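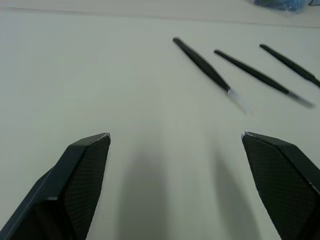 A pale, matt grey-white tabletop.

Matt tabletops: your questions

Last updated December 1, 2024

Is a matt top really easier to keep clean?

Easier than what? Shops say this about every surface they sell. A matt finish hides dust and light smears better than gloss, and plenty of people are happy with that. Grease is another matter. On some pale tops it leaves a dull patch you only notice when the sun is low, and you will be rubbing at it for a while.

What does "stain resistant" mean?

Very little until the seller tells you which stains and how long they sat there. Ask about coffee, turmeric, red wine and hair dye. If the answer is "everyday spills", ask again. Idrisa Were, who answers most of our letters about tables, wrote to three makers with that list in April. The only one to reply was Flokholm, and they sent a brochure.

Do I need the special cleaner?

We doubt it. Flilow's bottle for matt surfaces smells nice and costs more than we would pay. Warm water, a drop of washing-up liquid and a soft cloth did the same job on our kitchen table. Check the care sheet first, though – a few makers will argue about a guarantee claim if you have used anything else.

Can I use a magic sponge on it?

Try not to. These sponges are a very fine abrasive, and on a matt surface they can leave a shiny spot. The mark you started with may go, but the shine stays. If you must, test it on the underside or near a back corner.

The label says the scratches can be ironed out. Is that true?

On certain tops, for very light scratches, gentle heat through a damp cloth can help. Others will be ruined by it. Stilletik makes this claim for its dearest range only, which ought to tell you something about the rest. Never do it because a video told you to.

How hot a pan can I put down?

Use a trivet. We know the leaflet gives a temperature. It usually means a short test on a small sample, and your casserole dish will sit there all through dinner.

Is the seven-year guarantee worth paying for?

Read the list of exclusions before you decide. The Quiambao one we looked at leaves out scratches, heat marks, fading and "changes in sheen", and we struggled to think what else goes wrong with a tabletop. It added roughly £200 to the price. Rhea Espiritu bought it anyway and says she would not do so again.

Will a pale top turn yellow?

Some do, mostly near a sunny window. You will see it when you move a fruit bowl that has not shifted all summer. Move things about now and then. Sellers tend to say that modern finishes do not yellow, but a finish that came out last year has not had time to prove it.

Should I order a sample?

Yes, and be unkind to it. Leave a tea bag on it overnight, drag a set of keys across it, rub butter in with your thumb. Most shops will post up to three free of charge. If yours refuses to send any, buy your table somewhere else.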